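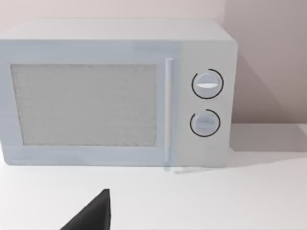

Hi, I'm Ruoxi Xia, and I run sim night for the Cleltonberg robotics club. We need people! We have 13 members right now and room for a few more before the January round of the Pumevine student challenge, so if you can spare two evenings a week, read on.

Most of what we do is kitchen tasks in simulation. You drive the arm through a job, save the run, and later we train on it. The goal is 2000 clean runs and we're at 1067, so yes — there's plenty left to do. Femi Oyewole looks after the training code and would love a second pair of eyes on it (he says Python is a plus, patience is a bigger one). 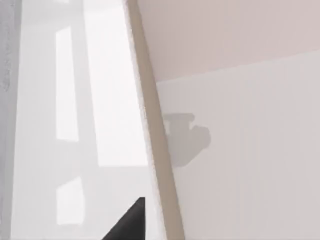

Gripper finger and a shadow on the gray wall, from our simulated kitchen.

You don't need your own computer, and you don't need to have touched a robot before. I hadn't when I joined! First-years are welcome, and so are folks from outside engineering. Dues are $60 for the year.

Want in? Send me or Farhad Hashemi a couple of lines about yourself by 2022-12-28 — tell us which evenings work and whether you'd rather drive or code.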